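4/7/21
By Babita Bhatia

Search this site Go

Help wanted at the Annan garden shop

We're a friendly little plant shop in Zekthorpe, now heading into our 12th spring, and we'd dearly love someone cheerful to join us on the sales floor (muddy knees welcome!). The job is 17 hours a week, mostly mornings, with watering, potting up and plenty of chatting.

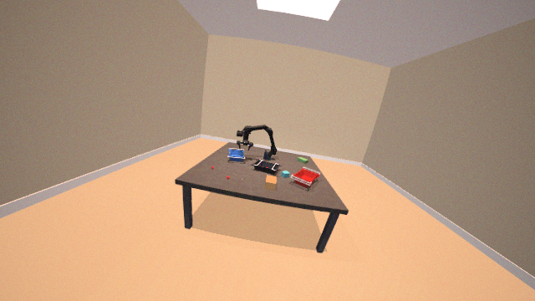
How to apply

Write a few lines about yourself to Nkrumah Quaye at the shop before the end of April. No experience needed, and we answer every letter, even if it takes us a while.

2 comments 10 shares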